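Zadus to open second furniture outlet in Stadgate

14 October 2021

Home furnishings retailer Zadus will open a second store in Stadgate next month, taking over the former Ladefoged carpet showroom on the east side of town. The company signed the lease in June and has spent the months since then refitting the building.

The new store will sell storage furniture, beds and small items for the home. It will also have a counter where customers can pick up online orders. Larger pieces such as sofas and dining tables will stay at the company's first Stadgate location, which keeps its current opening hours.

Zadus said 46 people will work at the new site once it is fully staffed. Some will transfer from the existing store, but most of the jobs are new. Hiring for sales and stockroom positions is under way, and applications for delivery drivers will open later this month.

The building has stood empty since Ladefoged moved its showroom to Zindivora. Neighboring shop owners had complained about the vacant windows and the overgrown parking lot, and the town had received several inquiries about turning the property into apartments. None of those plans reached the permit stage.

Under the current plan, the lot will be repaved and will have 235 parking spaces. The entrance on the main road will be widened, and a left-turn lane will be added at the traffic light. Drivers should expect lane closures in the evenings while that work is going on. The bus stop in front of the building will remain in use, although it may be moved a short distance during the paving.

The inside of the building needed more work than the company first planned. The old heating system was removed, and part of the roof over the stockroom had to be replaced. Zadus did not say what the project has cost. A spokesperson said the repairs had not changed the opening date, but that some shelving was still on order and might arrive after the doors open.

Demand for storage furniture has been strong at the first store over the past year, the company said. Chests of drawers, bookcases and desks have sold faster than they could be restocked, and customers have often had to wait several weeks for delivery. The added stockroom space is meant to shorten those waits – the new building can hold far more boxed furniture than the old one.

Zadus will also start taking back used furniture at the new site. Customers can bring in small pieces in good condition and receive store credit. The pieces will be cleaned, repaired if needed and sold in a separate section near the exit. Mattresses and upholstered furniture will not be accepted.

The pickup counter will open 2 days before the rest of the store so that waiting orders can be handed out first. Customers with open orders will get a message telling them which location to go to.

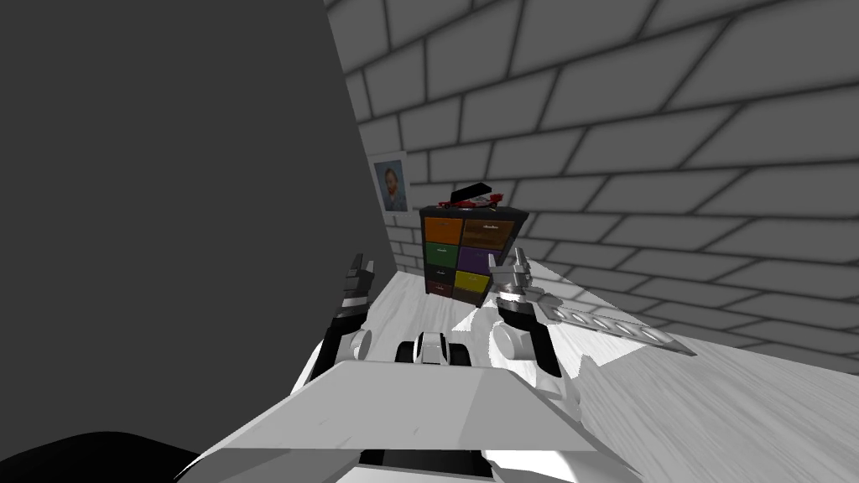

Orders already scheduled for home delivery are not affected by the change, and delivery fees within Stadgate will stay the same through the end of the year.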